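The long handover: how Plestness is run between governments

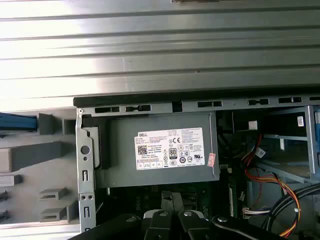

Vent slots along the top rail of an open computer case.

When the coalition in Plivgate lost its budget vote in August, the government of Plestness resigned the same evening and went on governing. Ministers kept their offices, their cars and most of their powers. The formal change was a paragraph in the official gazette stating that the cabinet now held office "for the conduct of current affairs".

The phrase is familiar in continental systems and is seldom defined in any of them. Plestness copied it into its founding statute with no definition at all, and for a long time this caused little difficulty. Coalition talks were short, the main parties were few, and an outgoing cabinet rarely had time to do anything that its successor would want to undo. The assembly is now split between more groups, and talks take longer. The meaning of "current affairs" has become a working question for civil servants, auditors and the administrative court.

The basic timetable is set by the statute. From the day of resignation, the assembly has 90 days to approve a new cabinet. If it fails, the speaker must call an election, and the outgoing cabinet remains until the new assembly has met and voted. There is no upper limit on the combined period. An amendment to introduce one was drafted under the previous assembly and lapsed at dissolution.

What the outgoing cabinet may do

In practice, business is sorted into three classes. The first is routine administration: salaries, pensions, licences, inspections and appointments below the grade of director. This continues without special authority. The second is the completion of matters begun before the resignation. The third is urgent business, meaning decisions whose delay would harm the territory's essential interests.

The second class produces most of the argument. A procurement may be at any of several stages on the day a government falls. If bids have been opened and ranked, the general view in the finance ministry is that award is an administrative act and may proceed. If the tender has been published but bids are still open, the ministry's legal service advises that the deadline should stand and the award be held over. If the tender has only been approved in cabinet, it should not be published.

These positions are set out in the continuity manual, a 380-page document issued by the cabinet office and revised after each transition. The manual has no legal force. Departments follow it closely all the same, and the court has cited it twice as evidence of settled practice.

A financial limit applies alongside the classes. Any single new commitment above €2 million must be sent to the assembly's budget panel, which has five working days to object. Silence counts as consent. An objection does not block the commitment outright but obliges the cabinet to give written reasons, which are then published.

The Marchetti contract

The present dispute concerns ferries. The operating contract for the line between Plivgate and Sodus is held by Marchetti, and was due to end during the handover. A tender for its replacement had been approved but not published. Under the manual, it could go no further.

The transport ministry had two options. It could let the contract expire and run the line directly, for which it has neither crews nor vessels. Or it could extend the existing contract. It chose an extension, and treated it as urgent business. The budget panel objected on the grounds of length: the extension runs well beyond the 90 days, and so will bind a cabinet that has yet to be formed.

The ministry's written reasons rest on practical points. A shorter extension was priced higher per sailing, as the operator would have had to renew its vessel insurance and crew agreements for a broken period. The ministry also argued that a new cabinet would need several months to run a tender in any case. The panel's reply accepted the first point and rejected the second, noting that an outgoing government is not well placed to judge how fast its successor will work.

Opposition groups have asked the administrative court to rule. Their case is narrow. They do not claim that the ferry service should have stopped, only that the extension should have carried a break clause allowing the next cabinet to end it at short notice. The operator's existing terms contain no such clause, and the ministry says that adding one would have changed the contract enough to require a fresh tender.

The court's earlier decisions point in both directions. In a case about school building leases, it held that urgency justifies "the least binding measure that meets the need". In a later case about fuel storage, it declined to compare measures at all, saying that the choice between them was a matter for the executive.

Pressure for a written rule

Three remedies are under discussion in the assembly's constitutional working group. The simplest would put the manual's three classes into law, with the financial limit unchanged. Its supporters regard this as tidying. Critics say that fixed classes would invite litigation at every boundary, and that the present vagueness lets officials settle most cases by telephone.

A second proposal would make every commitment above the limit lapse automatically 60 days after a new cabinet takes office, unless that cabinet confirms it. Suppliers have warned that they would price the risk into their bids. The finance ministry shares that concern and has asked for loans and staff contracts to be exempt.

The third would require the budget panel to vote in favour, in place of consent by silence. This would shift real power to the assembly at the time when its majority is least clear. The panel's membership reflects party strength, and during the current talks several of its members have also been negotiating for ministries. The working paper sets out this conflict without proposing a way round it.

A register of decisions would help whichever route is taken. The cabinet office already keeps one for internal use. Released in part after a request from the auditors, it lists 147 decisions classed as completion or urgent business since the resignation. Most are small, and concern road repairs, grant instalments and the renewal of software licences. The column for legal grounds has been left blank in a number of entries, and in others refers only to the relevant page of the manual.

The talks themselves have moved slowly. The two largest groups have agreed on tax and housing but remain apart on the fisheries portfolio, and a smaller group from the Sodus district has made its support conditional on the ferry tender being published within a month of the cabinet's approval. The court is due to hear the contract case on a Monday, in a sitting scheduled before the 90 days run out. A ruling may be reserved, in which case the first cabinet to read it will probably be the new one.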